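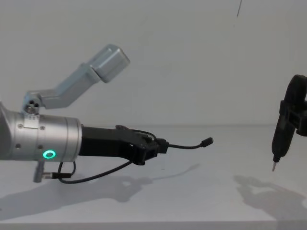 How many times should a short cable be plugged and unplugged before it goes in the box?

Twice at the bench, once from each end, and then not again until the customer has it.

That was the reply given on the first stop of the Zavska open day in April, and most of the afternoon turned out to be an enlargement on it. Zavska assembles and checks short data and charging leads, the kind that come in the box with a desk lamp or a label printer and are forgotten until they fail. The site at Piltby is small. The tour took in goods inward, the cutting room, the termination benches, the checking area and packing, in that order, and lasted from just after one o'clock until the tea urn was switched off.

Goods inward holds the cable on drums and the connectors in sealed trays. Drums are stored on their flanges and never on their sides, as a drum left lying flat for a season lets the lower turns settle and the cable comes off with a set in it. The set can be felt by running a metre through the fingers. Two lengths were passed along the group for comparison, and the poorer one twisted noticeably when it was allowed to hang.

In the cutting room the lead length is set with an allowance for stripping at both ends. The standard allowance is 13 mm per end. It was 11 mm under the previous owner, which left too little conductor for a second attempt if the first strip nicked a strand. The scrap bin is weighed at the end of each shift and the figure is written on a board by the door. The board on the day read 1509 g, which was described as ordinary.

Termination is still done seated, under a ring magnifier. The conductors are fanned, trimmed level and soldered to the rear of the connector, after which the metal shell is closed over the joint and the strain relief is moulded on. The moulding press is an Okero bench model, slow but even in temperature, and it had been moved nearer the window to make the fumes easier to extract. Visitors were allowed to close a shell by hand. The force needed is greater than expected, and a shell closed at a slant can't be recovered.

The most useful part of the visit concerned strain relief. A lead seldom fails in the middle. It fails in the first few centimetres behind the plug, where a stiff moulding meets a flexible jacket and all of the bending is collected in one place. Zavska has changed its moulding from a plain sleeve to a segmented one, with gaps that close in turn as the cable bends. Sectioned samples of both were laid out on a tray. In the plain sleeve the conductors had worked against the sleeve mouth and several strands were broken. In the segmented one the bend was spread over the whole moulding.

Checking follows in three stages. Continuity is tested first, then resistance, then fit. The fit test uses a gauge socket made by Abubakari, which is replaced on a fixed schedule whether or not it shows wear. Someone asked why the schedule was not based on measurement. The answer was that a worn socket passes everything, including the measurement lead. The plug should enter squarely, with the shell held and not the cable, and should come out with a steady pull along its own axis. Rocking a plug from side to side to free it is the commonest cause of loosened sockets in returned goods.

Some notes on handling were given here and are worth repeating. Hold the plug by the moulding. Leave enough slack behind it that the cable hangs in an open curve. Do not wind a lead round the hand for storage, as each turn adds a twist; lay it in loops of alternate direction instead. A tie should be loose enough to slide.

Packing was the briefest stop. Leads are coiled on a former with a radius large enough to keep the jacket from marking, and each coil gets a paper band. Plastic ties were dropped last year after complaints that they left a dent.

Practical points for anyone going next time. Parking at Piltby is limited and the lane floods at the lower end, so the upper entrance is better. Flat shoes are required on the cutting room floor. The talk in the checking area is hard to hear from the back when the press is running. Samples of the sectioned mouldings can be requested in writing, though there is a wait of around two weeks.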